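Domedeck 折叠购物车半年使用记:能装,能推,不能上楼

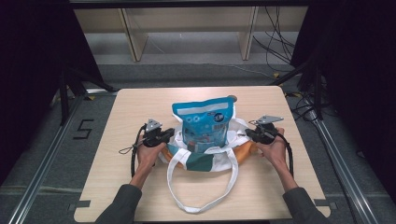
本页最后修改:2020-09-12

先说结论,免得赶时间的人往下翻:这辆车我还在用,但如果让我重新选一次,我会买小一号的那款。剩下的篇幅用来解释我为什么没有买小一号的那款,答案基本上是虚荣。

事情从一月份说起。我住的地方离菜市场走路十几分钟,去的时候下坡,回来的时候上坡,这个坡度安排显然没有征求过买菜人的意见。以前我一直用布袋,家里布袋多到可以开店,超市送的、书展送的、体检中心送的,还有一只印着某届行业年会的口号,背出去总有人以为我还在那行混。布袋的好处是轻,坏处是它对重量完全没有意见,你往里放什么它都接着,最后由你的肩膀来提意见。冬天买了一次萝卜加一桶油之后,我的右肩提了整整一个星期的意见,于是开始看购物车。

我的要求不高:能折叠,能塞进玄关鞋柜和墙之间的那道缝,轮子不要太吵,样子不要太像来领免费鸡蛋的。最后一条后来被证明是多余的,因为推上任何一辆购物车以后,你看起来都像来领免费鸡蛋的,颜色救不了你。

当时候选有三辆。第一辆是 Flesoron 的三轮爬楼款,每侧三只小轮围成一圈,上台阶时翻着走。看介绍很神气,店里试推了一下,平地上咯噔咯噔地响,像有人在后面跟着你嗑瓜子。第二辆是 Benítez 的藤编篮款,好看,真好看,适合只买一把花和一根法棍的人。我买的是排骨。第三辆就是这次要说的 Domedeck,两只大轮,铝管车架,布袋可以整个拆下来,店员说容量64升。我对升没有概念,只觉得64听起来像个能过日子的数字。小一号的那款是31升,我当时看了一眼,心想31升够谁用的。现在我知道了,够我用的。

价钱是400块,不打折,送一只挂钩。挂钩第二天就不见了,至今没有找到,我怀疑它从来就没有打算跟我过。

组装

说明书是一张对折的纸,一共六步,第四步的图和第五步的图一模一样,我对着它们找不同找了很久。后来明白第五步是提醒你把轮轴的卡扣再按一次,听到“咔”一声为止。我按了,没有咔。又按,还是没有。我把它翻过来踩了一脚,咔了。说明书上没有踩的图,建议下一版补上。

不需要工具,除了上面说的那只脚。布袋靠四个搭扣固定在车架上,下面两个好扣,上面两个要把布使劲往上拽才扣得着。新的时候紧,用了一个多月就松快了,有点像牛仔裤。

平地上

平地上它是一辆好车,这一点我愿意替它说话。轮子直径大,过地砖缝、过盲道、过菜市场门口那块永远翘着的铁板都不费劲。声音也小,晚上九点推进小区不会惹得楼上开窗。把手包了一层海绵,冬天不冰手,夏天有点黏。高度不能调,对我正好,对家里比我高一头的那位就不太好,他推的时候弓着腰,看上去像是车在遛他。

转弯要留意。装满以后重心偏后,急转的时候一边的轮子会离地一下,时间很短,足够让你把鸡蛋的事情想一遍。我的办法是慢慢转,把自己想象成一艘船。

上楼

我住四楼,没有电梯。买之前我当然想到了这一点,也当然说服了自己:又不是天天买,拎上去就是了。空车拎上去确实没什么。装满的车拎上去,则是另外一种生活方式。两只大轮拖着上台阶,每一级都要磕一下,磕到三楼时袋里的豆腐基本已经拿定主意要做麻婆豆腐了。

为这件事我后来又去店里看了那辆爬楼款,推了推,还是嗑瓜子,还是没买。如果你也住没有电梯的楼,请把我这一段多读一遍,然后去听听那个声音,也许你的耳朵比我宽容。

目前的流程是:车锁在一楼楼梯扶手边上,东西分进两只布袋拎上去,走两趟。你可能已经注意到了,绕了一大圈,布袋又回来了。我也注意到了。

装东西

64升的问题在于它深。深的意思是,先买的在底下,后买的在上面,而菜市场的路线是按照摊主的心情排的,跟轻重没有关系。我进门先经过草莓,最后才到土豆。第一个月我压坏过两次草莓、一次豆苗、一盒据说不会碎的酥饼。

后来学会了在大袋里再放小袋。怕压的东西单独装一只布袋,挂在把手上;冷冻的用保温袋裹着,贴着背板放;零食之类轻飘飘的直接插在小袋口上,竖着,不占地方,回家一抽就出来。土豆萝卜不管先买后买都请它们到底下去,为此有时候要在摊位前把车掏空重装,后面排队的阿姨会给你提供全程指导,免费的。

前面有一个拉链小兜,放手机钥匙正好,但拉链的头朝下开,也就是说你一拉开,东西就往外看。这个设计我想了半年也没想通,只好放点掉了不心疼的,目前住着一包纸巾和几只塑料袋。

顶盖是抽绳加翻盖,小雨能挡。大雨我试过一次,布面外侧湿透,里面的葱淋了一点,葱看起来挺高兴。

折叠与收纳

广告里说单手折叠。我有两只手,平时都用得上,折这辆车的时候也都用得上。按下背后的红色卡子,底板往上翻,轮子不能收,所以折起来以后上半截很薄,下半截照样鼓着两只轮子。我家那道缝,上半截进得去,下半截进不去。量尺寸的时候我量的是车架厚度,没有量轮子,这笔账不能算在厂家头上。

现在空着的时候它斜靠在门后,每次开门都轻轻碰一下我的小腿,像一只不会叫的狗。

清洗

布袋拆下来可以手洗,标签上写着不可机洗。我机洗了。没有坏,底板那块硬衬有点起翘,用两本辞典压了一夜,大致平了。鱼腥味要用小苏打泡,别指望洗衣液。车架拿湿布擦擦就行,轮轴上缠了头发和一截不知道哪里来的红塑料绳,要用剪刀慢慢挑,这活儿适合边听戏边做。

坏过什么

左轮的塑料轴帽三月里掉过一次,在路上滚出去很远,我追了。写信给客服,很快寄来一对新的,邮费他们出,态度没得挑,只是随信附了一张说明书,还是那张,第四步和第五步还是一样。

把手海绵接缝处开了一点胶,自己用502粘了,顺便粘了一下食指。车架没有变形,焊点也没有锈,半年下来这个表现我算满意。说明书上写着承重77斤,我没有试过,因为我得先有一副能把77斤从菜市场推上坡的身板。

和布袋比

总有人问我值不值。要看买什么。一个人吃饭、天天都去市场的,一只结实的布袋足够了,提手要宽,底要方,别选那种细绳的,勒手。一周买一次、家里有人喝牛奶像喝水的,车比袋强太多,光是米和油这两样就值回一半。去 Tistonitz 那家大仓储超市囤货的,也别指望购物车,老老实实找个有后备箱的朋友,请他吃顿饭。

打分

推行:很好。
装载:多,但要动脑筋。
上楼:见上文,不想再提。
折叠:看你家的缝。
做工:对得起价钱,轴帽除外。
好看:灰色,就是灰色。

补充

有人留言问31升那款放不放得下一只整西瓜。我特意去店里看了,袋口够宽,中等个头的能放下,放完以后上面还能搁一把青菜。大西瓜不行。64升这款大西瓜没有问题,问题是你得把大西瓜弄上四楼。

也有人问挂钩能不能单独买。可以,店里有,我没舍得。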